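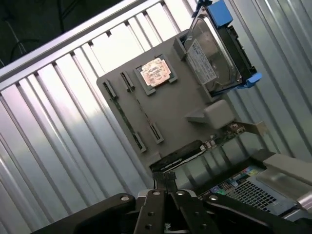

Processor in its socket, grey board, ribbed metal.

Print this page | E-mail this page

How to make a medicines list before a hospital appointment

Written in a rush between clinics, so forgive the state of it. Meant for anyone looking after a parent or partner who takes more than a couple of things a day.

Before you start

You need paper, a pen that works, a carrier bag, and half an hour with the telly off. Do it the evening before. Doing it in the car park doesn't work, I've tried.

1. Get everything out

Go round the house with the bag. Bathroom cabinet, bedside drawer, kitchen shelf, handbag, coat pockets, fridge door for eye drops and insulin. Everything goes in - creams, inhalers, patches, the half-used box from last winter. Shop-bought too. Painkillers, antacids, hay fever tablets, vitamins, herbal things. People leave out the herbal things.

2. Sort into three piles

Taking every day. Taking now and then. Not taking any more.

Ask the person, don't guess from the box. My aunt had two boxes with different names on and it was the same tablet, one was the brand and one wasn't. She'd been having both. The small print under the big name is the bit to compare. If you find a pair like that, ring the pharmacist the same day. Don't just stop one yourself.

3. Write it down

One line per medicine, copied off the pharmacy label:

Name
Strength (mg, micrograms, units - write "micrograms" out in full, the short version gets misread)
How much each time
When
What it's for, in their own words

"Water tablet, mornings, ankles" is fine. If they don't know what it's for put a question mark, and ask at the appointment.

Example line: 40 mg tablet, one, 8 am, for stomach acid. With the name in front obviously.

Then the now-and-then pile, same again, plus how often really. "When needed" could be once a month or four times a day and the doctor can't tell which.

4. Be truthful about missed ones

If Dad skips the evening tablet becuase it makes him dizzy, write that down. If he can't get the lid off, write that. Huiling Zheng on our desk at Pandstead had a man bring in a lovely typed list and he wasn't taking a third of it. Doses were nearly put up on the strength of that list.

5. Allergies and bad reactions

Top of the page, big letters. Name of the medicine and what happened - rash, swelling, sick, trouble breathing. "Allergic to antibiotics" isn't enough, they need to know which one. If you don't know, the GP surgery may have it on record. No allergies? Write "none known", don't leave it blank.

6. Finish it off

Person's full name and date of birth. Pharmacy name and phone. Date you wrote the list. Your own number if you're the one to ring.

Make two copies. One goes with them, one goes on the fridge or in your purse. A photo on your phone is a decent spare but batteries die, and staff can't put a phone in the notes.

On the day

Take the list AND the bag. Leave medicines in there original boxes, loose tablets in a sandwich bag are hard work for everyone. Give the list over at the start, not when you've got your coat on. Anything changed, get it written on both copies before you leave, and ask when the change starts.

The old pile

Not in the bin, not down the toilet. Pharmacy will take them back.

When to redo it

Any change at all, even a small one. Cross out, date it. Once it's all crossings-out start a fresh sheet and tear up the old one.

Thanks to Prapai Chuensuk for checking step 3.

Print this page | E-mail this page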